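Zemero Creek Goat Dairy Start-Up Project
Progress report, second period. Submitted Jan 24, 2025 by Maricruz Camacho
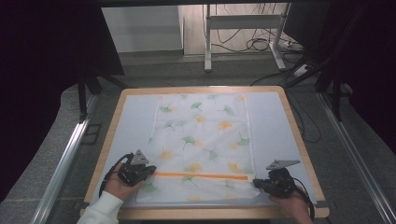

What did the grant pay for this period?

Mostly fence and water. The rest went to hay testing and Azucena's mileage to the farms. Receipts are in the second attachment, sorted by farm.

Quick version, because kidding has started at two places and I'm writing this between calls. Fencing done at Cuautle. Water line done at Cuautle except the last hydrant. Milk room at the Varela place behind schedule. Hay was worse than we planned for. Budget ok.

Fencing
2,458 feet of woven wire up on the north side at Cuautle, with one hot strand at nose height. Corners braced before the ground froze. Montserrat Zavala had her does on it for a trial run and two of them went under at the creek crossing, so that stretch now has a swinging flood gate. Cost $829 we did not have in the plan. I moved it over from the signage line, which we weren't going to use up anyway. Let me know if you need a form for that.

Water
Frost-free hydrants in at three of the four paddocks. The fourth is waiting on a fitting, wrong size was sent, sent back. Until then they're hauling to that paddock by hand or just not using it.

Milk room, Varela
Yareli Varela poured the floor and then the inspector wanted more slope to the drain. Fair enough, water was standing by the door. She had it ground and re-coated, now waiting on a second visit. No date yet. She can't sell milk until it passes and the first does will freshen in about a month, so this is the one I'm worried about. Kisier, who buys milk from the other farms, says they will hold her spot on the pickup route through spring. I have that in an email, not a contract.

Feed
Tested hay from all the farms. 11 samples. Protein came back low on most of the second cutting, too much stem, it was cut late after the rain. Jérémie Masson worked out new rations with a bit more alfalfa pellet for does in late pregnancy. Feed cost will go up by up to 8 percent through kidding. The farms are covering it, not the grant. He also wants everyone body scoring does every two weeks. Two farms are doing it. Others say they are.

Health
Fecal counts done before breeding, will do again after kidding. One farm had a barber pole worm problem last summer and only treated the animals that needed it this time, by eyelid color. So far holding. One abortion at Montserrat's, tissue sent to the lab, nothing infectious found. No others reported.

Training
Kidding night class was held at the Juseck barn. Good turnout, cold. Azucena Rosales did the section on turning a stuck kid and people asked for it again, so it gets repeated. The record keeping class got pushed back, my fault, I double booked the room.

Next period
- last hydrant at Cuautle
- Varela inspection
- repeat kidding class
- record keeping class, new date
- first milk weights from all herds
- second round of fecals

Need from you
An answer on the signage money. Also whether a used bulk tank counts as equipment or supplies, your guide says both in diffrent places. Yareli has one lined up and the seller won't wait forever.

Milk weights will be in the next report. Call my cell, I'm not at the desk much till kidding is over.

MC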